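Microfiber or terry for drying glasses?

knava
Posts: 80
My old flour sack towels are finally done. I bought a pack of light blue cloths at the Midberg outlet and I can't decide if they're any good for glasses. The label came off in the bag, so I don't know what they're made of. They're thick and fluffy and the color is uneven, pale blue with nearly white patches.

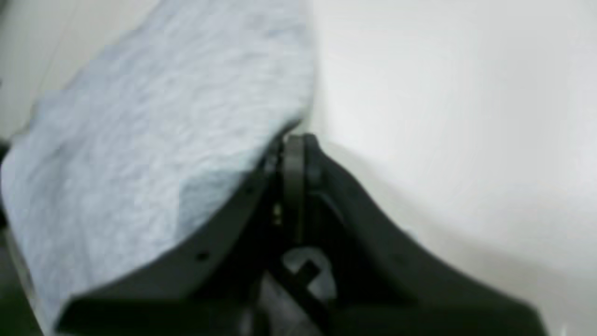
One of the blue ones, bunched up

Does anyone use something this fluffy on stemware? I don't want lint on everything.

ondrejka_m
Posts: 1227
I wouldn't. Anything with loops leaves fuzz for the first several washes. Use it for counters and buy a flat weave for the glasses.

Fouzia S
Posts: 13
I disagree with that. I've dried wine glasses with terry for years. Wash them twice in hot water with no fabric softener and run them through the dryer by themselves. Softener is what ruins them.

ondrejka_m
Posts: 1227
Twice wasn't enough with mine. I had a set from Ziltent that was still shedding after a month. The softener part I agree with.

knava
Posts: 80
No softener in this house so that's fine. Can I tell if it's microfiber without the label?

Krajci
Posts: 600
Rub it over dry hands. Microfiber grabs at the rough spots on your skin and cotton doesn't. If it is microfiber keep it off high heat in the dryer.

Fouzia S
Posts: 13
Good point, my hot water advice was for cotton. Go cooler if it grabs.

knava
Posts: 80
It grabs a little. I'll wash two of them on warm and try one on the cheap tumblers first.

ondrejka_m
Posts: 1227
Hold the glass up to a window after. Lint doesn't show under a kitchen light.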